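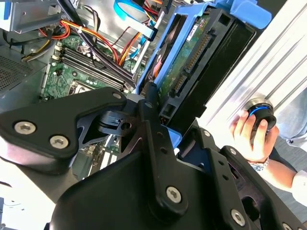
Gallery: the planner meets a PC

Grellwood is our task planner for taking old computers apart. Plaser is the perception half: it finds the drives, names the latches and hands over grasp poses with a confidence score. Gaber sits between the two and says no. We spent an afternoon in June with all three running against desktop hardware, and came home with 61 logged grasp attempts and a fresh respect for cables.

The simulated version of this job had no cables. The simulated version went very well.

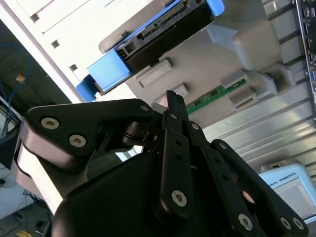
Blue caddy, gray shroud, silver heatsink fins.

Plaser's drive detector was trained on 2392 labeled crops, and it loves blue. Blue handle, blue tab, blue anything. For one build it proposed grasping network cables with a score most of us never got in school. The fix was a depth check and a stern threshold. Heatsinks are their own problem: long shiny fins give the point cloud ideas, so Grellwood now treats any striped metal as a solid block and plans over the top of it.

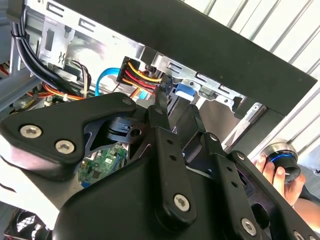 CLUTTER AND KEEP-OUT ZONES

Power wiring in red, yellow and black, a blue SATA cable, sheet metal with slots in it. Gaber fits a keep-out volume to each cable it can see and guesses at the rest. The first guesses were so cautious that the only legal plan was to stay home. After we trimmed the padding to 25 millimeters, plans started coming back in 203 milliseconds, some of them even useful.

Hands get a keep-out volume too, a generous one, and that padding is not up for tuning.
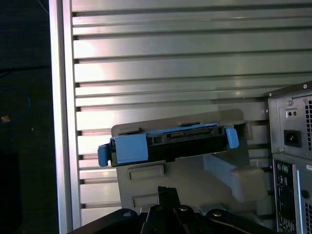 The other change this round is in Visness, the replay viewer. It used to show the chosen plan and keep quiet about the losers. Now the rejected ones are drawn as well, each with the rule that killed it, and you can scrub through a run and watch Grellwood propose the same bad approach four times with tiny edits, like a student resubmitting an essay. Replanning with memory of past rejections is on the branch, unmerged, failing two tests. One of the tests is wrong. We're still arguing over which.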